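I've had the Prollby countertop soda maker for 34 days now, and I've gone from a person who bought seltzer by the case to a person who has opinions about carbonation. So this is a long one. If you only want the short version: I love it, I'd buy it again, and there are two things about it that bug me.

## Why I wanted one

We drink a lot of fizzy water in this house. It was a case a week in winter and closer to two once it got hot, and every one of those bottles had to be hauled up from the car and then hauled back down to the recycling. I'd been eyeing soda makers for years and kept putting it off, mostly because a friend's old one sounded like a goose being stepped on and made water that went flat before you sat down.

The Prollby is a manual machine. No plug, no screen, no app (hooray!). You screw in a gas cylinder, click in a bottle of cold water, and pull a lever down. That's the entire interface. I looked hard at the Hestirus too, which does the same job with a motor and three preset buttons, but it needs an outlet and my one good outlet belongs to the coffee maker.

## Setup

I had it going in the time it took the kettle to boil. The cylinder goes in through a panel at the back, and the threads are metal on metal and feel great – you can tell right away when it's seated. The only confusing bit was the drip tray, which ships upside down inside the box and looks like packaging. I nearly threw it out.

One tip before you start: put your water in the fridge the night before. I know every manual says this and I know we all skip it. Cold water takes the gas so much better that it's like using a different machine. My first bottle, straight from the tap, was fine. My second, properly chilled, had that sharp little sting on the tongue that I'd been paying the store for. 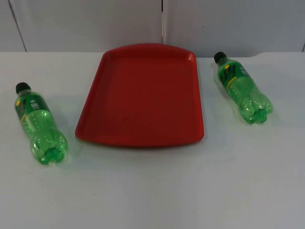 The fizz also lasts, and this is where I got really excited. I made a bottle on a Sunday night, drank half, screwed the cap on tight, and it was still lively the next evening at dinner. Not as fierce as fresh, but well ahead of an opened store bottle at the same age. I think the caps deserve a lot of the credit. They have a thick seal inside and they turn smoothly, even with damp hands.

## How it is to use every day

The lever is the best part. It has a long, easy travel and you feel the pressure build as you go. Short pulls give you a gentle fizz and long ones give you something close to club soda. After a few days I stopped thinking about it and just went by feel, the way you do with a pepper mill. Four short pulls is my everyday water. Six if I'm going to add juice, because juice knocks the bubbles down.

It's also much quieter than I feared. There's a hiss, then a short honk when the pressure releases, and that's all. I've used it at six in the morning with people asleep down the hall and had no complaints.

The base has four rubber feet that grip well on my counter. They do not grip well on a damp counter, so give it a wipe first. The footprint is small, about the same as a blender, and it's just short enough to live under my upper cabinets with the bottle in place. You'll want to slide it forward to load the bottle, though, because it tilts out toward you.

Things I've made so far that were worth repeating:

- Plain water with a strip of lemon peel (no juice, only the peel)
- Tart cherry juice, one part to four parts soda
- Ginger syrup with a lot of lime
- Cold brewed black tea, poured slowly over soda and ice

Please don't carbonate anything except water in it. Add your flavors afterward. I ignored this once with some leftover lemonade and spent a good while cleaning the nozzle with a toothbrush. The foam went up before I'd finished the first pull, and it kept coming.

## The syrups

The starter box comes with two small Stamine syrups, a grapefruit and a cola. The grapefruit is terrific! It's bitter in the right way and not too sweet, and I'd happily keep a bottle in the door of the fridge. The cola I can leave. It tastes like cola-flavored candy, and a little of it goes a very long way. The kids next door adore it, so it did find a home.

You really don't need to buy syrups at all, and I'd hold off until you've played around with what's already in your kitchen. Jam works, by the way. A spoonful of apricot jam loosened with a splash of hot water makes a lovely soda, bits and all.

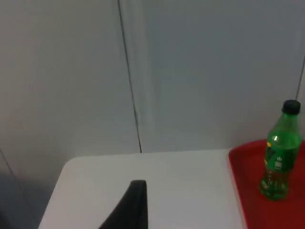 ## What bugs me

First, there's no gauge or window to tell you how much gas is left. You find out when the lever goes soft and the water comes out barely prickly, and naturally this happens when you have guests. I now keep a spare cylinder in the pantry, and I'd suggest adding one to your first order.

Second, the bottles aren't dishwasher safe. They have a narrow neck, so you need a bottle brush, and the brush isn't included. I picked mine up at Restrepo, the kitchen store near me, along with a folding rack so they can dry upside down. It's a small chore, but it's a daily one, and I'd pay a bit extra for bottles that could go in with the plates.

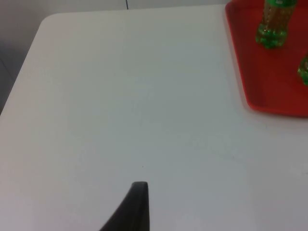
I'd also like a darker color choice. Mine is the cream, and every splash of that grapefruit syrup shows up pink on it. It wipes right off with a soapy cloth, so I'm only grumbling a little.

## Would I buy it again?

Yes, in a heartbeat. When I was shopping, the listing had 2,462 ratings, and a fair number of the grumpy ones were from people who'd used warm water or hadn't tightened the cylinder all the way. Do those two things right and it's a very hard machine to dislike.

If you drink a bottle of seltzer a week, I'm not sure it's worth the counter space. If you drink one a day, like we do, go for it. And if lifting or gripping is tough for you, try the lever in a store first or look at the Hestirus with its buttons, because the last inch of the pull does take some push.

I'm planning to add a note in August once we've been through a proper hot spell and I know how long a cylinder lasts us in peak season. Right now there's a bottle of mint and cucumber in the fridge waiting for dinner, and I'm hoping the mint doesn't clog the cap.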